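Finished my big reading project last night, so settle in, this will be a long one. I've been working through histories of how ordinary homes got electricity between the wars, and I have feelings.

The one that started it was Elisa Farina's book on village wiring in northern Italy. 517 pages, and I'd have taken more. She's wonderful on the years when a household might have a single bulb on a long cord that got carried from kitchen to bedroom, and everyone had an opinion about who was hogging it.

What I loved most is how slow it all was. I grew up with the school version, where somebody throws a switch in the capital and the whole country lights up. Farina has families paying for a connection in one decade and buying their first iron in the next. The grandmothers kept the oil lamps filled the entire time, and good for them.

Then Azucena Robles, who I picked up in June and put down twice. It's dense! But her chapter on meter readers is worth the price all on its own. Here was a stranger from the company, let into the kitchen every month, and people tidied up for him. They also hid things from him — she found a lovely run of complaint letters about wires going places wires were not supposed to go.

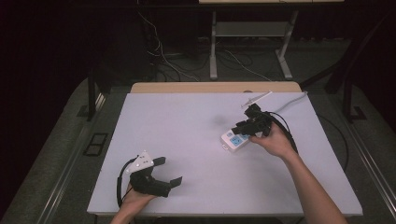
The letters are really what stayed with me. People wrote to the power company the way you'd write to a difficult cousin. One woman went on for four sides about the colour of the light in her parlour, and how it made her good curtains look cheap. The reply was two lines long and I was furious on her behalf.

A few of you asked how this fits with the bigger story of the century, the wars and all the rest of it. I think it fits quite closely. The same lines that ran to munitions works were running to farmhouses a generation later, and Jovita Ibarra has an excellent essay on who got left off the map when those routes were drawn. Hill towns, mostly, and anyone whose landlord couldn't be bothered.

My one grumble with Ibarra is that she stops short of the fifties, right when the washing machines turn up. I wanted the washing machines! My nan could tell you where she was standing when hers was delivered, and what the neighbour said about it over the fence, and I'd have liked a historian to take that as seriously as a treaty.

Teodoro Villaseñor does get there, to be fair, though he's far more interested in the salesmen. They'd do 26 doors in an afternoon with a demonstration kettle under one arm. I can't say I warmed to them, but I did warm to the kettle.

If you only have time for one, make it Farina. Borrow it first if your library has it, as it's a heavy old thing and not cheap. I had mine out so long that I renewed it some 30 times, and the lady at the desk has started asking me how the Italians are getting on.

Next up is Azucena Olvera on household radio — different Azucena, I did check. I'm only two chapters in and already there's a fight over an aerial, so I expect I'll be back here before long with more of the same.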